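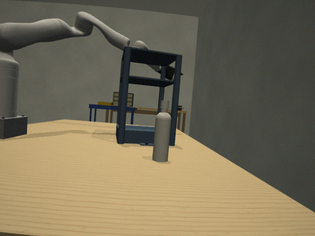 About Handeck

Handeck is an independent test shop for robot grippers, arms, cameras and controllers. We work out of a leased unit in Silville and we have six people on staff. Manufacturers, integrators and end users send us equipment, or tell us what they are thinking of buying, and we run it through the same set of tasks as everything else we have tested. They get a report with the results and the raw logs.

We don't sell hardware and we don't take commissions on it. Our income comes from testing fees and from a small amount of training work.

How we started

Cillian Quinlan and Sumathi Thampi worked together at a packaging integrator, where they spent a good part of each year choosing end effectors from data sheets that could not be compared with one another. One maker quoted grip force at the fingertip, another at the jaw. Payload figures assumed a part held dead centre. They started keeping their own notes, then a spreadsheet, then a bench in Cillian's garage with one secondhand arm on it. Handeck was registered the following December.

The first paying job was for Menon, a bottling equipment firm that wanted to know which of three parallel grippers would pick capped bottles from a rack without knocking the ones beside them. Menon is still a customer.

What we test

Most of our work falls under one of these headings.

Grippers. Parallel, adaptive, vacuum and soft. We look at grip repeatability, slip under acceleration, finger wear, cable routing and how much clearance the gripper body needs when it has to reach in beside a shelf or post.

Arms. Repeatability at the tool flange, settling time, behaviour near singularities, and reach when there is furniture in the way. Catalogue reach is measured in open space and few of our customers have any.

Cameras. Depth noise, behaviour on clear and glossy packaging, calibration drift over a shift, and mounting.

Controllers. Cycle time, planner failures, recovery after a protective stop, and how long it takes a competent person to get a basic program running from the supplied manual.

Simulation first

Every comparison begins in simulation. We model the arm on its mounting block, the worktop, the shelving and the object to be handled, then swap grippers on the same arm and run the same approaches. A typical bottle-and-shelf comparison is 2,500 simulated runs per gripper, with the object position varied between them. This is cheap to do and it removes candidates that plainly won't fit or can't reach.

We don't report simulated grip results as if they were measured ones. Contact and friction models are good enough to rank approach paths and find collisions, but they are poor at telling us whether a smooth bottle will rotate between the fingers. Anything that gets through simulation goes to the bench, where the standard set is 30 physical trials for each object and pose. If the two sets of results disagree, the report says so and shows both.

Our simulation scenes are available to customers on request, along with the settings used for their job. Several have gone on to use them for their own layout planning, and we're happy to help with that.

The object library

We keep some 771 objects for bench trials, each one weighed, measured and labelled. It includes bottles, cartons, pouches, castings, fasteners, produce trays and a drawer of things that have caused trouble in the past. Customers may send their own parts as well. We return them at the end of the job, or add them to the library if the customer agrees.

People

Cillian Quinlan, co-founder. Runs the bench program and signs off on all reports.

Sumathi Thampi, co-founder. Looks after controllers, safety configuration and customer training.

Harish Devadiga, simulation engineer. Builds the scenes and maintains the arm and gripper models.

Padmavathi Pillai, vision engineer. Cameras, lighting and calibration. She came to us from a fruit grading company and is the person to ask about condensation.

Sumathi Achari, test technician. Makes the fixtures, runs most of the physical trials and manages the object library. To save confusion, email addresses here use surnames.

Our sixth position is a co-op student placement, which changes each term. Applications go through the engineering co-op office at Wistton.

Working with us

A comparison of up to four grippers on one arm usually takes three weeks from the day the last unit arrives. Cameras are quicker. Controllers take longer, mostly due to licensing and setup. We quote a fixed price before starting, and if we need to repeat trials through a fault of our own there is no charge.

Equipment should be shipped with its mounting hardware, cables and current firmware notes. Please tell us before sending anything that needs compressed air above our shop supply of six bar.

Results belong to whoever paid for the test. We won't publish them without written permission, and we won't let a manufacturer publish part of a report without the rest.

Visits are by appointment. The bench area is open to visitors from 10 a.m. to 3 p.m., and closed-toe shoes are required past the front office.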